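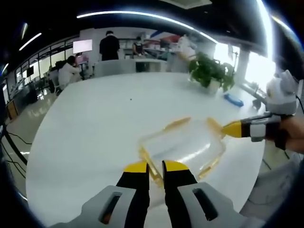 Aufräumtag, Dosenfrage, runder Tisch
2019-10-12

Also, die Dosen. Ich schreibe das jetzt ausführlicher auf, als es die Sache verdient, sonst diskutieren wir im November wieder von vorne (Covadonga, ich sehe dich an!). Es geht um die durchsichtigen rechteckigen mit dem gelb-orangen Rand, die inzwischen überall herumstehen, und um die Frage, ob wir sie als Schubladeneinsatz behalten oder doch auf das System von Brelico umsteigen, das Naveen so gut findet.

Bestand
Alles gezählt, was ich in den Schränken und auf der langen Theke gefunden habe: 141 Behälter, quer durch alle Sorten. Davon 22 ohne Deckel, und bei den Deckeln weiß ich ehrlich gesagt nicht, zu welchen Behältern die Hälfte gehört. Joelle meint, die alten Egilsson-Deckel passen auch auf die neueren Dosen, wenn man sie an einer Ecke ansetzt und dann rundherum drückt. Habe ich probiert. Geht, aber man bekommt sie nur mit dem Fingernagel wieder auf, und das macht man genau einmal.

Durchsichtig bleibt Pflicht, da waren wir uns ja schon beim letzten Mal einig. Die grauen Kisten unten im Schrank sind das beste Gegenbeispiel: drei Stück aufgemacht, dreimal Kabelbinder. Wir haben Kabelbinder für die nächsten Jahrzehnte.

Farbiger Rand, ja oder nein
Encarnación hatte ja die Idee, die Randfarbe als Kennzeichnung zu benutzen. Gelb-orange für alles, was auf den Tischen bleiben darf, der Rest wandert abends in den Schrank. Ich war erst skeptisch, aber auf dem weißen Tisch ist der Rand wirklich praktisch! Der Kunststoff selbst verschwindet dort fast, man schaut durch die Dose auf die Tischplatte und sieht hauptsächlich diesen Farbstreifen. Ohne Rand hätte ich meine Kaffeetasse schon mehrfach danebengestellt, also eigentlich mitten rein.

Zu klären: was machen wir mit den Dosen, die gar keinen farbigen Rand haben? Kha wollte Klebeband nehmen. Ich habe es an zwei Stück versucht und finde es scheußlich, das Band steht an den Ecken ab und sammelt Krümel. Vielleicht einfach ein Punkt auf den Boden, mit Lackstift. Probestück liegt auf meinem Schreibtisch, bitte anfassen und meckern.

Der runde Tisch
Der große weiße ist unser bester Platz und zugleich der schlimmste. Rund heißt eben, dass es keine Ecke gibt, in die man etwas schiebt, und deshalb wandert alles irgendwohin. Rechteckige Dosen auf einem runden Tisch sind sowieso ein Elend, ich habe sie heute in Reihen gestellt, im Kreis gestellt, gestapelt, und es sieht immer aus wie auf dem Flohmarkt.

Was ich jetzt gemacht habe:
- Alle Dosen, die länger als einen Tag unbenutzt waren, ausgeleert und in den Schrank.
- Schrauben und Kleinkram nach Länge sortiert, die ganz kurzen in die flachen Dosen.
- Tischplatte abgewischt, erst mit Wasser, dann mit dem Glasreiniger. Bitte keinen Scheuerschwamm, die matten Stellen vom letzten Mal gehen nicht mehr weg.
- Die Pflanze bleibt. Grün im weißen Topf, stört niemanden, und wer sie wegräumen will, bekommt es mit Joelle zu tun.

Beim Gießen bitte den Topf auf die Theke stellen und erst danach zurück. Ich hatte neulich einen Wasserring unter den Tritasen-Unterlagen und durfte alles noch einmal ausdrucken. Und wer blaue Mappen oder sonst etwas Flaches neben der Pflanze parkt: Name drauf, sonst landet es bei mir im Fach, und mein Fach ist voll.

Schubladenversuch
Die obere Schublade an der Theke habe ich komplett ausgeräumt und mit Dosen bestückt. Von der Breite her passt es wunderbar, von der Tiefe her bleibt hinten ein dummer Streifen frei, in den natürlich sofort alles rutscht. Erst habe ich Pappe hineingeklemmt, dann ein Stück Schaumstoff, das hält besser. Wenn man die Schublade mit Schwung zumacht, hüpfen die leeren Dosen trotzdem, die vollen bleiben brav stehen. Ich lasse das jetzt zwei Wochen so und schaue, wer sich beschwert.

Stapeln: ohne Deckel nur mäßig. Die Dosen rutschen ineinander und klemmen dann, vor allem wenn unten ein paar Krümel oder Fussel liegen. Ein Streifen Papier dazwischen hilft. Mit Deckel stehen vier übereinander noch sicher, bei fünf wird mir beim Vorbeigehen mulmig.

Rechnung, grob
Naveen hat bei Corport nachgefragt, was passende Deckel einzeln kosten würden. Angeblich geben sie die nur im Karton ab, ungefähr 70 Stück. Das wären dreimal so viele, wie wir brauchen, und wir hätten dann statt der Dosen ohne Deckel lauter Deckel ohne Dosen. Ich bin dagegen. Lieber die deckellosen für die Schubladen nehmen, da stört es überhaupt nicht, und die mit Deckel für alles, was zwischen Tisch und Schrank hin und her getragen wird.

Brelico habe ich mir in der Broschüre angesehen. Schön, ja, aber die Einsätze sind milchig und nicht klar. Damit ist es für mich eigentlich erledigt. Naveen darf widersprechen, am besten schriftlich, direkt hier drunter.

Offen
- Etiketten: Covadonga druckt, ich klebe. Schriftgröße bitte so, dass man sie im Stehen lesen kann.
- Die Dose mit dem Sprung im Boden habe ich aussortiert, es gibt bestimmt noch eine zweite davon.
- Lackstift kaufen, gelb oder orange, Hauptsache er geht beim Spülen nicht ab.
- Kha fragen, ob die Kabelbinder jemand im Nachbarbüro haben will. Alle. Bitte.

Nachtrag: Spülmaschine im oberen Korb haben die Dosen gut überstanden, eine ist minimal verzogen, steht aber noch gerade. Unten habe ich mich nicht getraut.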